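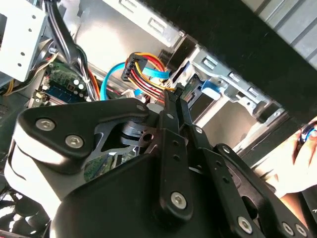 Sunday job, and a thread for anyone else who looks after a gripper and has been putting off the boring bits. Mine works inside old desktop computers at our little take-apart bench at Wollico, and it gets its annual going-over whether it likes it or not.

The linkage arms first. They're long flat bars with rounded ends, and they spend their days poking about among power wires and SATA cables, so dust gets into everything. I go round the pivots with a soft brush and then a lint-free cloth – no spray, please, it only makes paste.

Then the hex screws. I used to nip them up by feel and was rather proud of it, until one worked its way out in August and we spent a whole afternoon shaking a computer case upside down. Now each one gets a dab of threadlocker and a paint mark, and I check the marks every 200 cases.

Last week's count was 257, so yes, I'm overdue, and Hanne Kiiskinen has every right to say so (she did, very kindly, with cake).

Closing force next. We'd crept up to 90 per cent for stubborn connectors and it was far too much for the little ones. I've brought it right down and slowed the last 9 mm of travel, and it all sounds much happier.

Still to do: the wrist cable, which has started to rub where it passes the bracket. If you've found a sleeve that copes with constant twisting, do tell me – I've got the kettle on and I'm all ears.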